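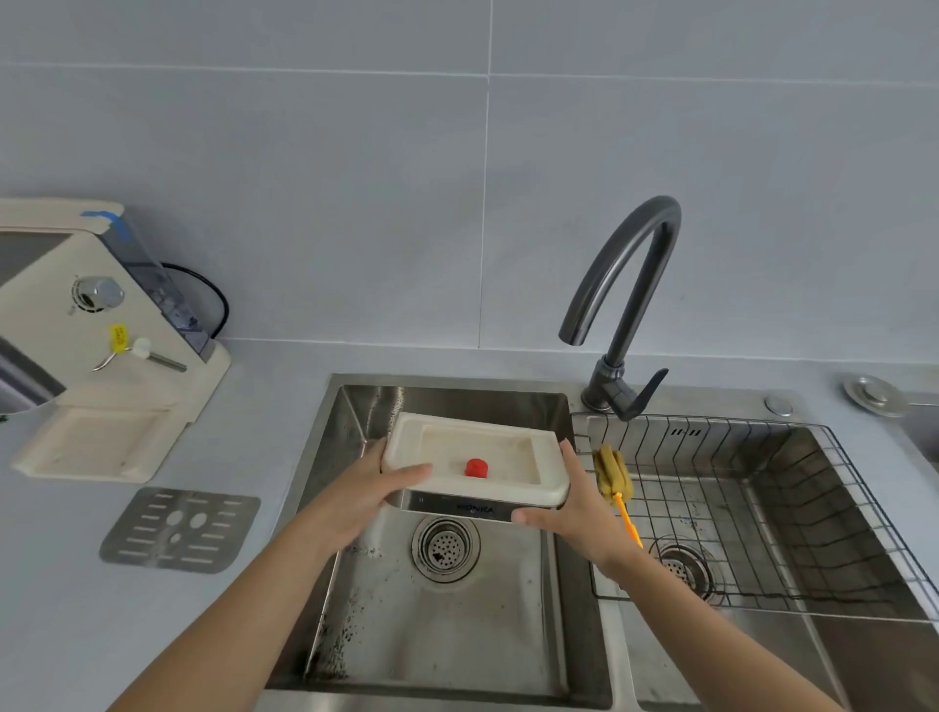
The procedure for the drip tray was document 263. It had once been a laminated card with a drawing on it. After the line at Purcombe was automated, it became a file, and the file was read by the arm in the canteen.

The night fitter had written most of the card. She had started at Purcombe when the packing hall still had people standing along both sides of the belt. The belt was now served by Magnusson units, which lifted, turned and stacked, and which stopped only when a sensor told them to. Her job was to find out which sensor, and why. On a good shift this took up a small part of the night. The rest she spent walking between cabinets with a torch and a tablet.

The canteen was the last part of the building to be put on the system. There were few people left to eat in it. The company that owned Purcombe, Otavau, had a rule that every recurring task should have a number, a duration and an owner. Cleaning the water machine had none of these. Whoever noticed the tray was full emptied it into the sink, rinsed it, and put it back with the grate on top. If the brush was to hand they used the brush.

The survey team came from the Grosness site in February. They fixed a sensor to the wall behind the water machine and left it there for the length of the survey. It logged each time the tray was taken out and each time it was put back. At the end of the period the figures were sent round to all staff.

The mean time for the task was given as long. The variation was given as very high. One entry was marked as an outlier and left out of the mean. In that entry the tray had been off the machine for most of a meal break.

The fitter knew the entry. It was hers, and the stores clerk's.

She read the report again in the cabinet room, with the door shut against the noise. The outlier had taken place on the night the stores clerk was told that his post would end. He had come into the canteen to wash a cup. She was at the sink with the tray in her hands. He asked whether the units in the hall could be made to read a damaged label, and she said they could, with a second camera. He said he had thought so. She had gone on rinsing the tray well after it needed it, and he had dried his cup in the same way. They spoke about the label reader, then about his daughter's driving test, then about the label reader again. The tray went back on the machine when the hooter went.

The report contained a field for comments. She left it blank and sent it back.

The arm was fitted at the end of the month. It was a small unit on a rail above the worktop, rated for a load of 3 kg, with a soft grip and a splash cover. Commissioning fell to her, as all commissioning did. She taught it the position of the machine, the edge of the basin and the height of the tap. She set the tilt for pouring in 2 stages, as a single movement sent water over the front of the worktop. She set a rinse time. For the drying stage she entered a wait, during which the arm held the tray still over the basin and did nothing.

The first fault came within a week. The arm had lifted the tray, failed to match it to the stored shape, and stopped in mid air with its amber light on. She found a bottle top lying in the tray. She took it out, cleared the fault and entered the cause as a foreign object. The system asked if the object was likely to recur. She thought about the people who used the machine, and selected yes. The system then asked for an owner.

She put her own number in the box.

After that the message came to her tablet whenever the arm met something it had not been taught. There was a teaspoon, and later a folded receipt. Once it was a tea bag that had stuck to the grate. Each call sent her from the cabinet room across the packing hall, past the units, to the canteen door. The walk was long enough to be recorded as lost time, and the lost time was charged to the arm.

The forklift driver was often there when she arrived. He was kept on for the loads the units could not square up. He would move his chair so that she could reach the stop button, and she would clear the fault and wait for the arm to return to its start position, a movement she was required to watch to the end.

"What was it this time?" he would ask, and she would show him.

Toward spring a notice came through from Otavau. The arm had now completed 500 cycles and was due for review. The number of faults was higher than at Grosness, where the same unit had been installed with the same settings. Purcombe was invited to explain the difference. A new vision file was available which would let the arm remove small objects by itself and drop them in the bin. Loading it needed the approval of the task owner.

She opened the notice in the canteen while the arm was running. It poured, stage one and stage two, and moved the tray under the tap. The forklift driver was reading the back of a sauce bottle. The stores clerk's cup was still on the shelf, upside down on a paper towel.

The approval screen gave her two choices, load or defer. A deferral had to state a reason and a period. Under reason she wrote that the rinse stage was still being assessed. Under period she chose the longest on the list.

Then the arm reached its wait, and she sat down at the table until it had finished.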